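Sidewalk Navigation Program: Simulated Collection Resumes in November

The Avby Center for Mobile Systems has resumed the gathering of navigation examples for its sidewalk delivery program, conducted jointly with the engineering office at Gorkent. The work takes place entirely in simulation at this stage. Operators guide a virtual vehicle along city blocks modeled in the Prokalon environment, and every run is stored together with the steering and speed commands that the operator gave. These paired records are what the learning system is trained on.

A total of 196 runs has been accepted since the program moved to the new city model. Of these, 68 were made on straight stretches of sidewalk where an object stands in the line of travel. The operator is asked to choose a side early, hold a steady speed and return to the middle of the walkway once the object has been passed. Late swerves are kept in a separate folder and are not used in the first round of training. 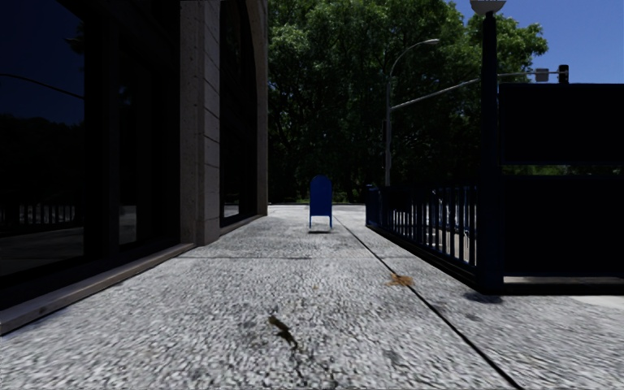
Tsehay Bogale, who leads the collection group, has asked operators to give particular attention to marks on the pavement. In the first round, the trained system slowed for stains, leaves and slab joints as readily as it did for curbs. The review found that the operators had done much the same, often without noticing it. Revised instructions now direct them to drive over flat marks at normal speed, and to log any mark they were unsure of. Strong contrasts between sunlight and shade are to be treated in the same way, unless the operator has real doubt about what lies in the shaded area.

The group has also changed how starting points are chosen. Operators formerly began each run from a short list of familiar places, and the records came to resemble one another closely. Starting points are now drawn by the scheduling tool, and the heading of the vehicle is varied as well. Some of the resulting runs begin at awkward angles to the curb. These are to be driven as they come and not restarted.

Street crossings form the second part of the present work. Under the Tesfamariam protocol, named for the internal study in which it was first set out, each crossing is recorded in 3 phases: the approach to the curb, the crossing itself, and the return to the sidewalk on the far side. A run that lacks any phase is returned to the operator. Where pedestrians are present in the model, the operator is to give way to them in every phase, including when they are still some distance from the vehicle's path.

Troels Bundgaard of the Gorkent office is responsible for checking the crossing records. Each one is viewed by 2 reviewers, who work separately and compare their notes on Monday. Disagreements have mostly concerned the moment at which the vehicle should be considered clear of the roadway — a question the written protocol had left open. The reviewers now use the inner edge of the curb as the dividing line. 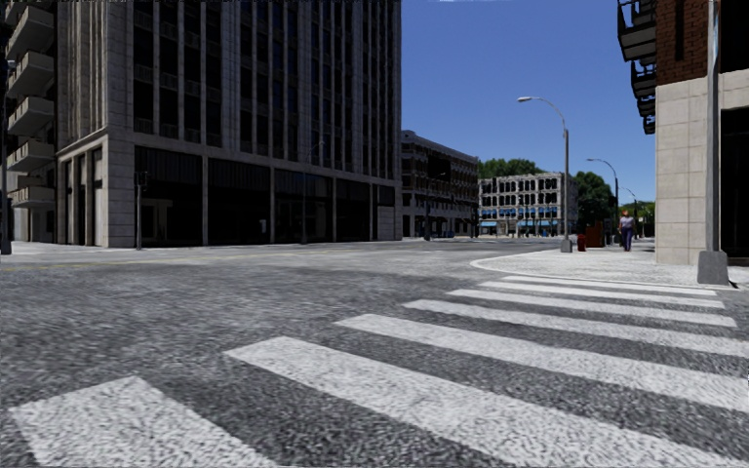
Will the program rely on simulated runs alone?

Simulated runs will be used for the first two rounds of training. Recording on real streets is planned for a later stage, once the system can complete a full block and a crossing in the model without correction from an operator. The two sets of records will be stored separately so that their effects on training can be compared.

Staff who wish to serve as operators may apply through the collection group. A short practice session is required before the first recorded run, and practice runs are not added to the training set. Current operators are reminded to close each session log before leaving the workstation — open logs cannot be passed to the reviewers.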